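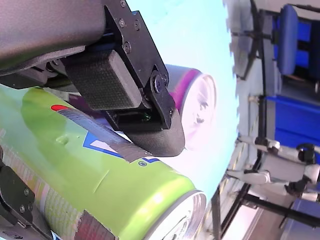
Gripper finger and a green drink can, close up.

Demonstration teaching (also called programming by demonstration, learning from demonstration, or just "showing it") is a way of getting a robot to do a job by doing the job with it a number of times and letting software work out the pattern. I've written this entry for people who have heard the term and want to know what goes on at the table, so there is no math in it. I did this work for two years and I still get excited about it, so please forgive the brackets.

The basic idea

The old way to program a robot arm is to write down positions. Go to this point, close, go up, go to that point, open. It works beautifully as long as the world stays put! Move the part over by a thumb's width and the arm closes on air, very confidently.

With demonstration teaching you skip the list of points. A person makes the robot do the job, the machine records its joint positions and whatever its cameras see, and later a program called a policy is trained on those recordings. Each recording from start to finish is called an episode. If you've done it well, the policy copes with an object that sits a bit to the left or leans a bit, because it has seen plenty of starts that weren't quite the same.

Teaching by hand

Hand guiding (the textbooks say kinesthetic teaching) means you take hold of the arm itself and push it through the motion. The motors go soft, you drag, the robot remembers. I learned this way on a Kaston arm, and my shoulder can tell you all about it. It's wonderful for wiping, pouring, or sliding a drawer open, where you want to feel the resistance. It gets clumsy once you need 2 arms at once, as you only have so many hands, and the other problem is that your sleeve, your elbow and often your whole head end up in the camera's view. A policy trained on that may learn to look for your elbow. Ask me how I know.

A cousin of this method leaves the arm out completely. You carry a gripper around by a handle, with a camera attached, and do the task yourself. It's quick and you can do it standing in any kitchen, but you have to be careful not to make moves the real arm could never follow.

Teaching by remote control

Teleoperation keeps the person away from the robot. You sit or stand somewhere nearby and the robot copies you. There are a few common kinds of controls:

Leader arms, which are small copies of the robot's own arms. You move the little one and the big one follows. This is my favorite, and beginners usually get the hang of it before lunch.

Gloves, mostly for robot hands with fingers. They read the bend of your own fingers and send it across. The catch is that your hand and the robot's hand are never the same shape, so somebody has to write the translation between them (this is called retargeting), and a bad translation feels like wearing someone else's thumbs.

Headset controllers, the kind used for games. Cheap, easy to find, and fine for simple grippers.

Drink cans come up again and again as practice objects. They're easy to get, they come in loud colors that a camera can pick out, and a can will stand up or lie down depending on what you want to practice. Tasks get built up from small pieces: take hold of one can, bring it over to the tray, let go, get the hand out of the way, then do the next one.
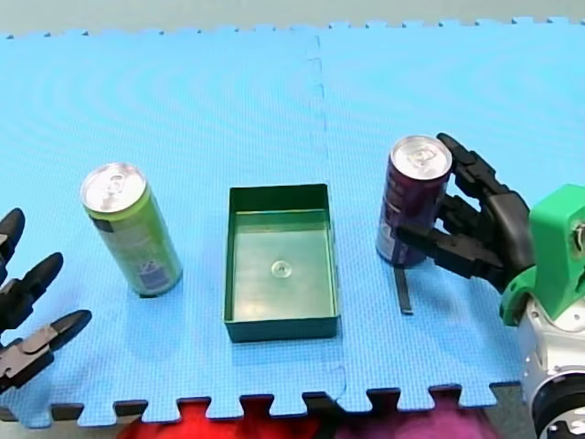
Letting go is the part I'd warn a newcomer about. Everybody practices the grab, and then on the release a finger drags on the side and the can wobbles or tips over. Open slowly, wait a beat, and back out along the same line you came in on. My old boss Régis Baudry used to tap the desk with a pencil while I waited out that beat, and I can still hear it.

A soft surface helps a lot too. Fingertips are bound to touch down sooner or later, and foam forgives you where a bare bench won't.

How many demonstrations?

This is the question I get most, and the range is wide. For a plain pick and place with one gripper, I've had something usable from 18 episodes, though I wouldn't have let it near a visitor. For two hands working together we planned on some 300. When we got to 400 on the same task at Privico, the extra ones did very little, and the reason was pretty clear once we played them back: I had gotten smooth, and every episode looked the same as the last. Mixing up the starting positions did more good than piling on episodes.

Mistakes are worth keeping if you fix them. An episode where you miss, back up and try again shows the robot how to recover, and a policy that has never seen a miss tends to freeze or repeat itself when one happens. Episodes where you simply give up halfway should go in the trash.

Cameras

Most setups use one camera looking over the work area and one near each wrist. The wrist view takes getting used to, as it swings with the hand and up can end up pointing sideways. People find it confusing to watch! The policy doesn't mind at all, provided the camera is mounted the same way every time. If a mount slips by even a little, write it down and start a new batch.
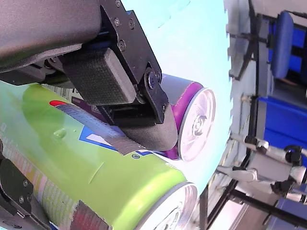

Names and jargon

Groups all have their own words, and it makes reading other people's notes a chore. What I call an episode was a "run" at Norðdahl and a "take" in the Jitska manuals. Leader and follower are the usual words for the controlling arm and the copying arm. "Rollout" means the trained policy is driving, with no person on the controls (keep the stop button within reach anyway).

See also: hand guiding; imitation learning; leader arm; retargeting; wrist camera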